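Robot Teaching Lab, Unit 4: Demonstrating a Produce Task by Remote Control
Course handout, version of 17 Feb 2026

4.1 What you will do

In this unit you teach the Ferkness market task. The operator drives both arms and hands from the Skuka station, and the software records everything the operator does as one episode. A policy is trained on the episodes later, in Unit 6. The full class set is 461 episodes, and each pair adds 44 of them. Read this handout before your lab slot. You will not have time to read it there.

4.2 Before you start recording

Put on the gloves and run the hand calibration in Lemma. Open and close each finger slowly, then make a fist and hold it until the bar turns green. If the thumb lags, run the calibration again. Do not try to correct for it while driving.

Check that every camera stream is live. An episode with a missing stream is thrown out, however good the motion was.

4.3 Grasping large, soft items
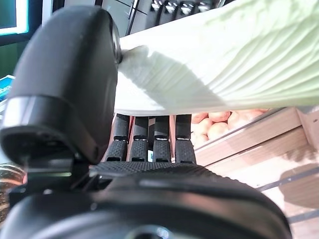
Grasp choice matters more in this task than arm speed. A potato will forgive a bad grasp and a leafy head will not. For napa cabbage, bring one finger against the thick white stem end and let the other four come up from the underside, with the dotted rubber pads doing the holding. Close in small steps and stop when the head no longer shifts against the pads. Leaves crease easily, and a head with torn leaves changes how the next episode looks.

Watch the wrist view during the last part of the approach. The head view is better for finding the right crate, but the hand hides the contact points from it.

4.4 Moving between crate and basket

Lift straight up until the item clears the front board, then move sideways. Cutting the corner is the most common cause of a failed episode in past classes — the knuckles catch the wood and the arm faults.

Keep the second hand near the basket while the first one works in the crates. The basket sits on the floor and slides when something heavy lands in it. Lower each item in and open the fingers only when it has support underneath.
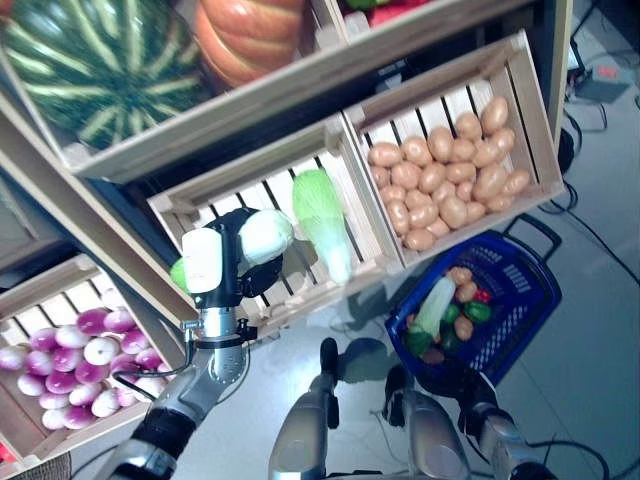 4.5 Ending and labeling an episode

Return both hands to the rest pose before you press stop. Episodes are capped at 600 seconds. Mark each one as success, partial or fail, and add a short note for anything but a success. Keep the failures — we use them in Unit 7.

Upload to the Arnach folder at the end of your slot.

4.6 To hand in

Your episode log, plus one page (200 words is enough) on which grasp gave you the most trouble and what you changed.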